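Notebook > Kemcombe bench > Faults
1 June 2024, Emil Leitner

Right arm stopped again during the brick sorting task. Same fault as before: the gripper motor reports overload and drops torque, and the wrist sags onto whatever is under it. This time it came down on the rim of a bin. No damage to the bin. Small scuff on the finger, left it alone.

Log shows the overload flag at step 1088. Left arm kept moving for 3 seconds after that, which it should not do. Roksolana had her hand near the stop button but not in the workspace. Wrote it up as a safety item anyway.
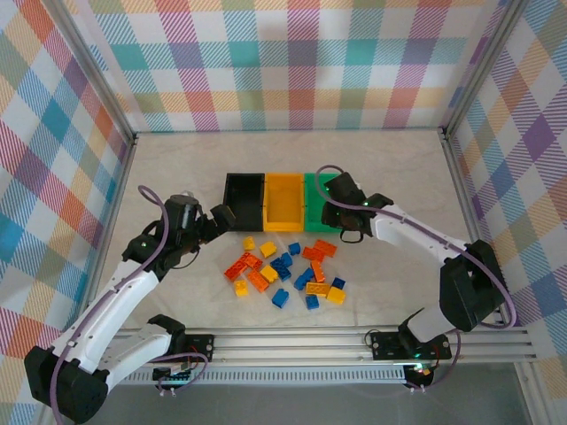
Swapped the gripper motor cable for a new one and ran 11 episodes. Two faults, both while closing on a brick that was tipped on its side. So the cable is probably fine – I put the old one back in the drawer with a tag on it.

Sang-wook thinks the close command asks for more travel than the brick allows and the motor just pushes until it trips. Lowered the current limit on the right gripper and ran 9 more, no faults. Not enough runs to call it.

Still open:
- stop both arms when either one faults (Sang-wook)
- check the left gripper limit, it has the old value
- no hands past the front rail while torque is on, until the first item is done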